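Grullard Burnurport
Quarterly check, cell 3 (shelf pick and place)
Date: 11 March 2019
Previous check: February, partial, gripper only
Covers: the physical cell and the simulated copy the programs are tested in. Both get signed off on the same sheet.

Mark each line OK, FIX or N/A. Write a comment for anything other than OK.

SECTION A. BEFORE ENTRY

A1. Cell stopped, main isolator locked, key with the person inside. OK
A2. Air supply off and bled to zero at the gauge. OK
Comment: the gauge glass is scratched and hard to read from the gate. Replace at next order.
A3. Gate switch stops the arm when opened at slow speed. OK
A4. Both emergency stops latch and need a manual reset. FIX
Comment: the stop on the operator side latches but the collar is loose and turns with the button. Tightened by hand for now. Needs a new collar from Pangilinan before the next shift change.
A5. Floor markings visible all the way around. OK
Comment: worn at the gate. Still readable.

SECTION B. ARM AND CABLES

B1. Base bolts at marked position, paint lines unbroken. OK
B2. No oil at any joint cover. OK
B3. Cable sleeve free of cuts and not rubbing at the elbow. FIX
Comment: rubbed through the outer layer in one spot on the inside of the elbow. Inner layer sound. Sleeve turned and re-tied. Look at it again in 25 shifts.
B4. Wrist turns 90 degrees each way without pulling the hose. OK
B5. Brakes hold at full reach with the test weight on. OK

SECTION C. GRIPPER

C1. Finger screws at torque, thread lock present. OK
C2. Finger tips free of chips and burrs. OK
Comment: tips were changed at the February check. Cycle counter read 2,000 at inspection, well inside the limit.
C3. Fingers close evenly. OK
C4. Fingers stay closed on loss of air. OK
C5. Spare finger set in the drawer, same part number. FIX
Comment: one set in the drawer is the old long version. Tag it and take it out. If it gets fitted by mistake the reach offset will be wrong and the tip will touch the shelf.

SECTION D. SHELF UNIT

D1. Unit fixed to the floor, no movement when pushed. OK
D2. Shelf level front to back and side to side. OK
D3. Compartments cleared before the homing run. OK
D4. Front edges undamaged. OK
Comment: one light scuff on the lowest shelf, old, already on the February sheet.

SECTION E. SIMULATED CELL

E1. Model loaded is the current Fornska release for this cell. OK
E2. Finger length in the model matches the fitted set. OK
E3. Shelf heights in the model match the tape measurements taken in D. OK
E4. Approach to the white compartment under the wood-grain board, run at slow speed with nothing on the shelf. Stop with the fingertip at the compartment and check the view. OK

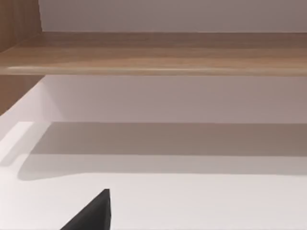 Comments added after the sheet was posted:

Fornska support wrote back that E4 should be run a second time with the tool offset cleared and reloaded, as a saved offset can survive a finger change in the model and still pass E2. They also asked for E3 to be done before E2 on future sheets.

Reply: agreed on the offset. E4 has been repeated that way and the result is the same, so it stays OK. The order of E2 and E3 will be changed on the next issue of this form.

SECTION F. RETURN TO SERVICE

F1. All tools out of the cell. OK
F2. Air back on, no leaks heard at the fittings. OK
F3. Homing run at slow speed, one person at the stop. OK
F4. Open FIX items: A4, B3, C5. Cell may run with B3 and C5 open. A4 must be closed first.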